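Two-arm unit drops its wrist cable every time it reaches low – anyone fixed this properly?
Posted in Workshop & Machines > Robots and Automation

Cyril Yeoman
Joined February, 17 posts

We have a two-arm Forsyth set up in a practice kitchen, doing fridge doors and drawers. It works well at bench height. Send it down near the floor and the right gripper faults out, usually just as I've told someone how reliable it's been lately. Error is 272, "end effector comms lost", and it clears itself as soon as the arm comes back up.

So far I have reseated the connectors at both ends, swapped the gripper cable for a new one and updated the Rurex controller. I have also spoken sternly to it. The new cable bought us one good Tuesday.
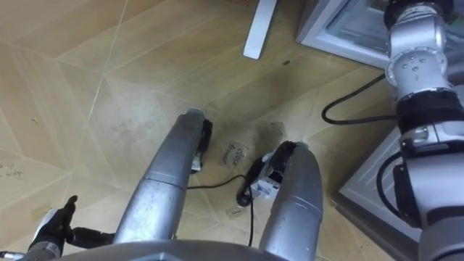 The fault only shows up in the low poses. At full reach I can park it and it will sit there quite happily, then I roll the wrist inward and it's gone. Rolling outward is fine. The supplier's suggestion was to buy the full harness at $460, and before I put that through I'd like to hear from anybody who has had the same trouble and didn't just throw parts at it.

We tell it where to start each task with notes in marker on the floor, so please, no advice about our markings. I've had plenty.

Morven Matheson
Helpful member

Sounds like the cable is running out of slack at the wrist. It's long enough with the elbow bent, which is how everyone dresses it, and then you straighten the arm, add the inward roll, and the plug is taking the whole pull.

Before you spend anything:

Power down and lock out, and support the arm before you release the brakes. They're heavier than they look and they will find your foot.
Undo every clip from the elbow to the wrist.
Move the arm by hand to your worst pose, low and rolled fully in.
Dress the cable in that pose, starting at the gripper end. Leave a soft loop at the wrist, enough to get two fingers through.
Clip it again on the forearm side only. Nothing on the rotating part except the strain relief.
Bring it back up slowly and watch where the loop goes. If it catches on a joint cover, turn the loop to the other side and start over. Sorry.

Use hook-and-loop ties. If I find one more zip tie pulled up tight enough to leave a waist in a signal cable I'm taking up gardening.

Also look at the pins in the wrist socket with a torch. Ours had one pushed back a hair and no amount of new cable was going to help that. The socket on its own was $31 from Fisora, a good deal kinder than the harness.

Senga Mackay

Had 272 on ours. Turned it off and on. Good for months.

Fraser Rutherford

Morven's got the main thing. I'd add that you should check what else is lying on the floor while it's working down there. Our gripper cable was perfectly fine, but the arm kept catching the lead for a bit of test gear on the way past, and the tug went straight up to the wrist. I spent two days inside the arm before I looked at the floor. We've put the leads in a flat cover now and moved the test gear round to the back.

If it still drops out after that, log the gripper supply voltage while you roll the joint. A clean step down to nothing is a broken conductor or a pin. If it sags and wanders, look at the supply – on the Flultdale power boards there's a screw terminal that works loose, and you'll want to nip it up at every service.

Cyril Yeoman

Thanks all. Pushed-back pin, second from the left, exactly as Morven said. Socket is ordered and I've redone the cable in the low pose in the meantime. Took me three goes to get the loop to clear the joint cover. Senga, I did try yours first.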